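Notebook, bench 3 / big table
July, 7:40 a.m.

Came in early to refinish the big white table before anyone could put a mug on it. Too late by one mug. Moved the mug.

State of things before starting: ring stains at the window end, a long gray scuff from when the Kohlhase vise was dragged across instead of lifted, and the sticky patch that has been "getting cleaned this week" since spring. I have signed for that patch twice myself.

Order of attack:

Dish soap and warm water first. Took off more than I expected and left the rest looking smug.

Then the Prasteck cream cleaner, the white one, not the orange one. The orange one is for hands and smells like a fruit that was raised in a garage. Small circles, wipe, rinse, wipe. Scuff about half gone by eye. Rings gone except one, which I now believe to be part of the table.

Sticky patch: old double-sided tape residue. Plastic scraper held low, then alcohol on a rag. Came up in long gray worms. Disgusting and very satisfying. 11 minutes for a patch smaller than a saucer.

Dry cloth over everything, then the overhead light on to look for streaks. Streaks found. Second dry cloth. Fewer streaks. Decided that fewer was the goal.

8:55. Table declared a table again. The surface comes up a cool sort of white under the light, bluish if you stare, and a few tiny dark specks still show when you get down close. I went after specks with a fingernail for a while and then remembered I have a job.
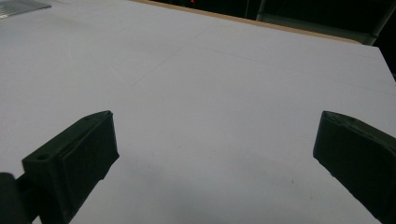 Dagný Ketilsson wants it noted that specks are fine, a clean table is one you can find a dropped M2 screw on, and would whoever did this please not wax it, as the last wax job sent her calipers onto the floor. She also says the scuff was there before the vise. We will differ on that until one of us retires.

No wax, then. Put the tin back behind the paint, where it can think about what it did.

Things that came off the table and need homes:

Box of Zetel clips, lid missing, contents mixed with what I think are other clips.
Two rulers that disagree with each other by a hair. Have marked the short one with red tape. Or the long one is wrong.
A receipt from Hernier for 620 sheets of sandpaper. We do not have 620 sheets of sandpaper. We have a drawer with some sandpaper in it and a growing mystery.
One glove, left.

All of it is in the gray tub under the window. The tub gets emptied into the bin at the end of the month, and I mean it more than I did in the spring.

Rules for the table, which will be ignored in the order given: no tape straight on the surface, no cutting without the mat, no glue pots without a tray under them. Lift the vise. It has handles.

Cost of the exercise: one rag, half a tube of Prasteck, most of my good mood. A new top was quoted at 3,000 last year, so the rag comes out ahead.

To do: more alcohol (down to the last inch), felt feet for the vise, ask about the sandpaper.

9:20. Mug is back. Not mine.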